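Two-arm shirt folding rig on a benchtop, build notes and how to

Last updated January

Got asked for this enough times at the shop that I'm writing it up. It's the small rig, two hobby arms on a base plate, walls on the sides and back, fabric mat on the floor of it. You drive it by hand first, record, then train on the recordings. I'm going fast here so if a step is thin, email me.

You should already have two working arms. If yours are still in bags of screws go do the Honel assembly page first, then come back.

What you need

Two arms, same model, same firmware. Don't mix.
Base plate, drilled for both arm mounts
Length of aluminum rail for the front
Wall panels, light color, matte
A mat, fabric or soft vinyl
Fixed camera and something rigid to hang it from
Two power supplies, one per arm
Cable ties, small ones, more than you think
Control boards, one per arm (I use the Zestard ones)
Eloteo for recording and playback, the free version is fine
Shirts. Old ones.

Step 1. Base plate and rail

Rail goes on first. Get it square to the table, clamp, then bolt. Everything else is measured off the rail so if it's crooked you'll be chasing it all week.

Plate sits right behind the rail. Dry fit both arms before you tighten anything. Swing each one by hand with power off, all the way in, all the way out. They should be able to meet in the middle over the mat and they should not be able to hit the back wall. Mine could. Moved the wall.

Tighten the arm mounts in a cross pattern. Thread locker on these, not on anything else.

Step 2. Walls

Cut them so the sides angle in a little if you have the room. Light color, no gloss. First version of mine had shiny white shelf board and the camera picked up a glare spot that moved when you walked past. Recordings from the morning and recordings from 9 at night looked like two different rooms.

Paint or film, doesn't matter. Pale anything. Just don't pick a color you're going to fold.

Step 3. Wiring

This is where people get hurt feelings. Run the long cable for each arm with slack. A lot of slack. Big loops, out and around the joints, tied to itself every so often with a small tie. Looks silly. Works. The tidy version, where you strap it flat along each link, pulls tight the first time the wrist turns over and then you're resoldering a connector.

Order I do it in:

Gripper end first, plug in, one tie right there for strain relief.
Loop wide to the outside.
Down past the wrist, tie.
Leave a loose loop at the base, then to the board.
Move the arm through its whole range by hand before you power on. Watch the loop. If it catches a corner of anything, make it longer.

Boards hang under the plate on mine. Keep them off the floor of the bench, and keep power leads away from the data leads if you can. Label left and right NOW. I swapped mine once and spent an evening thinking the calibration was broken when I was just driving the wrong arm.

Step 4. Power and first move

One supply per arm. People try to share one. Both arms lift at the same moment, voltage sags, one of them drops. Get two.

Turn on left only. Home it. Turn off. Turn on right only. Home it. Then both. Keep a hand near the switch, not in the work area.

If a joint buzzes and won't settle, turn the gain down on that joint before you go looking for mechanical problems. If it still buzzes check for a tight screw on the horn.

Step 5. Calibration

In Eloteo, new profile, two arms. It asks you to move each joint to its middle and press enter. Do it by eye but do it carefully, and do it the same way for both. Then the range sweep, slow, end to end. Save the file with the date in the name. Save a copy somewhere else too, the app overwrites without asking.

Check: tell both grippers to go to the same point over the center of the mat, with the height set up high. They should come close together and look level with each other. If one is low, redo the shoulder on that one.

Step 6. The mat

Bare plate doesn't work. Fabric slides on it and the finger tips hit metal. You want something with a bit of grip and a bit of give. A table cover cut to size is fine. Plain or patterned both work in my experience but pick one and stay on it, if you change the mat halfway you'll want to record again.

Tape it down at the back and under the front. Check it before every session, the corners creep.

Step 7. Camera

Bolt it. Don't clip it. Clips sag. Point it so you get the whole mat and both grippers even when they're pulled back. Lock the exposure and lock the white balance, both of them, in the camera settings and not in the app, becuase the app forgets on restart.

Step 8. Recording shirts

Ok the actual job. Start with one shirt. One. Something sleeveless and in a strong color is the easiest to begin with, no arms to tangle and it stands out from the mat. Knit is harder than woven but it's also what most people own so you may as well.

Put it down roughly with the neck at the back and the hem toward you. Don't smooth it out. If you only record neat starts the thing will only ever handle neat starts.

Then:

Both grippers to the shoulders. Close on the strap or the fabric next to it, not on the neckline, it stretches.
Lift a little, pull apart a little, set down. This takes out the big wrinkles.
Let go. Back both arms off to the sides.
Grab the hem on both sides, bring it up to the neck.
Then one side over, then the other.
Arms home, stop recording. 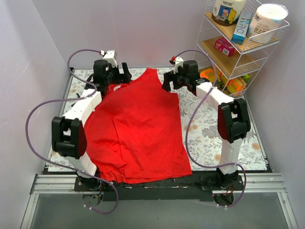

Slow is good at the shoulders. If you come in fast with one arm you push the fabric away from the other one and then you're chasing it across the mat. Bring one down, hold, then bring the other down. Later on you can do both together.

Watch for fabric riding up over an arm link. Happens a lot on the low side when the shirt's off center. Don't stop the recording for it, back the arm out from underneath, go again. The recoveries are worth having. I used to delete those and the playback would just freeze up whenever cloth landed on a link, it had no idea what to do.

Things that are worth throwing out: you bumped the table, somebody's hand went in, an arm lost power, you gave up partway.

How many? I got something usable after 700 recordings of the one shirt. Before that it'd get the shoulders and then wander off. Saranya Kulkarni got there with fewer on her build, but she's a much better driver than me and doesn't rush.

Do them in batches of 10. Past that you get sloppy. Rotate the shirt, shift it left, shift it right, bunch the hem up, leave one side folded under. Write down which batch had what in it.

Step 9. Training and playback

Export from Eloteo, pick the two arm preset, leave the settings alone the first time. Let it run overnight. Mine took over 16 hours on an old graphics card so plan for that, and turn off sleep on the computer. Yes I forgot. Yes twice.

For the first playback set speed to half and keep the switch in your hand. Put the shirt down the way you did in the recordings. If it reaches for the shoulders and misses by the same amount every time, that's the camera, it moved. Measure it and put it back. If it misses by a different amount each time you need more recordings.

Common problems

Gripper closes on nothing
Fingers too high. Drop the approach height a hair. Worn finger pads will do it too, stick new rubber on.

Gripper picks up the mat with the shirt
Too low, or the mat's loose. Tape.

One arm lags
Check the board on that side, then the cable. If you got the Menon replacement cables they're a bit short for the loops, buy the longer ones.

Arms hit each other
Set a keep out zone in the middle for everything except the hem step. It's under Limits, then Shared. Easy to miss.

Works in daytime, fails at night
Lights. Put a lamp on it and close the blind and leave it that way.

Shirt ends up in a ball
Welcome. Go back to step 8 and slow down on the pull apart part, you're probaly letting go before the fabric touches down.

Changing shirts

Once the first shirt is solid add a second in a different color, same cut. Then a different cut. Sleeves are their own project, I've got 2 of those half working and will do a seperate page when they fold without me standing there.

Parts files and the plate drawing are in the shop's shared folder under folding rig. The older drawing has the mount holes too close together, use the one marked wide.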